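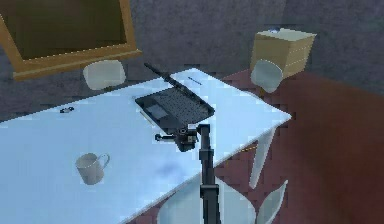 Closing a Laptop Lid in Simulation: Planner and Controller
Project report, Robot Software course
Submitted 7th October

1. Goal

The task was to write software that makes a simulated arm close the lid of an open laptop on a table without pushing the laptop away or touching anything else. We were given the simulator, the arm model and a basic joint position interface. The planner, the controller and the logging were ours to write. We used Trirkis for the physics and rendering, and put our own code in a package called Flirbridge.

2. Setup

The laptop is modeled as two bodies joined by a hinge. The hinge has friction and a hard stop at the closed end. The base of the laptop is not fixed to the table, so it can slide if the arm pushes in the wrong direction. A mug also stands on the table and is treated as an obstacle.

At the start of each run the laptop gets a new position and a new heading. The lid angle is also changed a little. The planner reads the true pose of the laptop from the simulator. We planned to replace this with a pose estimate from the rendered image, but only got as far as a detector that finds the lid corners when the lid is not turned too far from the camera.

3. Planner

The planner makes a path in 4 stages: move to a point above the table, go behind the upper edge of the lid, follow the arc of the hinge, and back away. The arc is computed from the hinge axis and the lid height, so it changes with the heading of the laptop.

Collision checking is done on the joint path at fixed steps. In our first version the steps were too far apart and the wrist could pass through a corner of the lid between two checks. Making the steps smaller fixed this, but planning became slow. We then kept the large steps for free space and used the small ones only near the laptop.

The arm model has a thin finger that sticks out to the side of the wrist. The collision file we were given left it out. This cost us most of a week in February, when the arm kept hitting the mug on paths the planner said were clear. We added two capsules for the finger and the problem went away.

4. Controller

Pure position control did not work well. If the arc was off by a small amount, the arm pushed the whole laptop across the table. We changed to an impedance controller that is stiff along the arc and soft toward the hinge. It runs at 100 Hz. The run stops when the lid reaches the hard stop or when the base has moved too far.

5. Results

We ran 16 start poses with each controller. The impedance controller closed the lid in all but 2 of them. Both failures had the laptop turned so that the arm was near its joint limit before the arc was finished. Position control failed more often, nearly always from the base sliding.

We also tried the Norðdahl grasp library to hold the lid edge between the fingers. It found grasps, but the wrist then had to turn with the lid and ran out of range. We went back to pushing.

6. Remaining work

The planner should check the joint limits over the full arc before it picks a start point. Hinge friction was the same in every run, so we do not know how the controller handles a stiffer hinge. The code and the run logs are in the Groltimthorpe course repository, in the folder for our group. The settings for each run are stored next to its log.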